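# Ticket 701 – Gripper closes short of the ball after reset (Clasel sim, table cell) 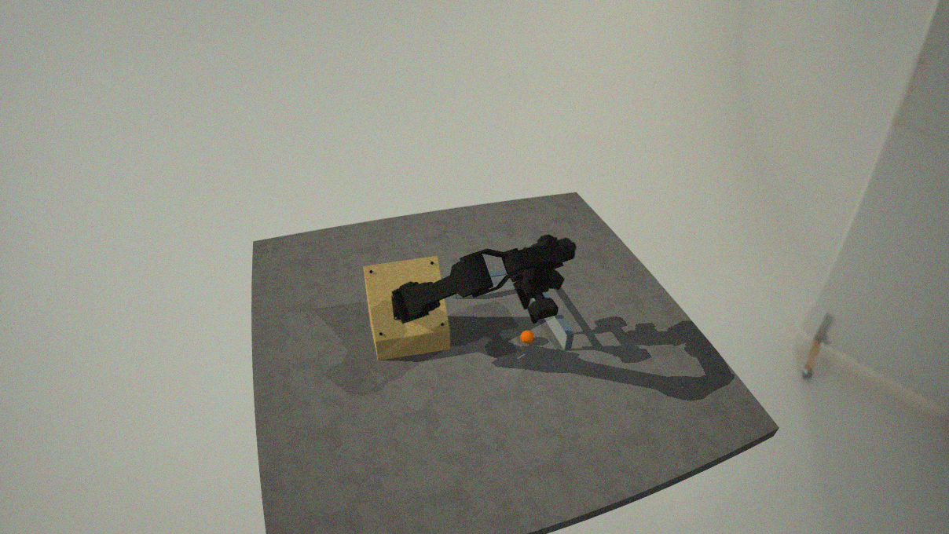 **Opened by:** Kyung-hwa Jang
**Date:** 22 November 2024
**Component:** Kuvgate controller, simulated arm
**Severity:** medium – blocks the overnight run, no hardware at risk
**Status:** fixed in sim, one item left open

## Problem

The task is to pick up the orange ball and lift it clear of the table without touching the glassy block. It ran cleanly until we moved to the new Kuvgate build. Since then the fingers come down beside the ball, close on nothing and go back up. The controller then reports the grasp as successful and carries on to the lift.

The false success worries me more than the miss. A missed pick costs one attempt. A miss recorded as a pick goes into the results and has to be dug out by hand.

Out of 31 attempts last night, 26 were logged as good. I replayed all of them and only 2 had the ball in the fingers at the top of the lift.

## To reproduce

1. Load the table cell with the default layout.
2. Run the pick task once. This first attempt normally works.
3. Use the soft reset, not a full reload.
4. Run the pick task again and watch the fingers on the way down.

The fault shows from the second attempt onwards. A full reload clears it for one attempt.

## Log extract

```
reset: soft
target: ball, pose source = cache
approach: start
approach: end, no contact
gripper: close
gripper: closed, at limit
grasp: OK
lift: start
```

Two lines matter. `pose source = cache` means the controller is using the ball position it stored earlier. `closed, at limit` means the fingers went all the way shut, so there can't have been a ball between them. `grasp: OK` should never follow that.

## What I tried

**Ball friction.** Raised it, then lowered it. No change, as expected given that the fingers never reach the ball.

**Slower approach.** Halved the speed. The arm misses in the same place, only later.

**Block removed.** I thought the planner might be steering wide of the block, so I took it out of the layout. Same miss. Block put back.

**Base mount.** The arm is fixed to the face of the wooden box, so an error in the mount position would throw out everything further along. I checked the mount values against the layout file and they match. I also sent the arm to three known points over the table and it reached each one.

**Shadows and lighting.** Tomaszewski asked whether the dark shadow under the wrist could be confusing the ball detector. Fair question, but this task doesn't use the detector. It reads the ball pose straight from the simulator. Ruled out.

**Older build.** Went back to the build we were on in January. Soft reset works and the pick lands every time. That points to the controller and away from the layout.

## Cause

There are two separate faults.

The new build stores the ball pose to save time. A full reload empties the store but a soft reset doesn't. The reset shifts the ball slightly each time, as it is meant to, and the arm then goes to where the ball was before.

The grasp check only asks whether the gripper finished its close command. The older build also checked the finger gap. That second check was dropped when the gripper code was tidied up, and I can't find a note saying it was deliberate.

## Fix

- Soft reset now empties the pose store.
- The finger gap check is back. Fully closed fingers give `grasp: FAILED` and the attempt stops before the lift.
- Added a test that runs the pick with the ball taken out of the layout. It must report a failure. It reported success on the unfixed build.

I reran the full set with the fix in. Every attempt went for the current ball position, and the logged results agreed with the replays.

## Still open

The Zular cell uses the same controller on a real arm. It isn't affected by the pose fault because it has no soft reset, but it does share the grasp check. Please don't update that cell until the gap limit has been measured on the real fingers. The sim value will probably be too tight, and an arm that thinks it is holding something will swing through the lift at full speed.

Last night's results are marked as not to be used. I haven't deleted them – the replays are handy for testing the check.

## Comments

**Tomaszewski:** Agree on holding back Zular. Can the failed grasp also be written to the run summary? At present you have to open the log to see it.

**Kyung-hwa Jang:** Yes, will add it under this ticket. Leaving it open until the gap limit is in.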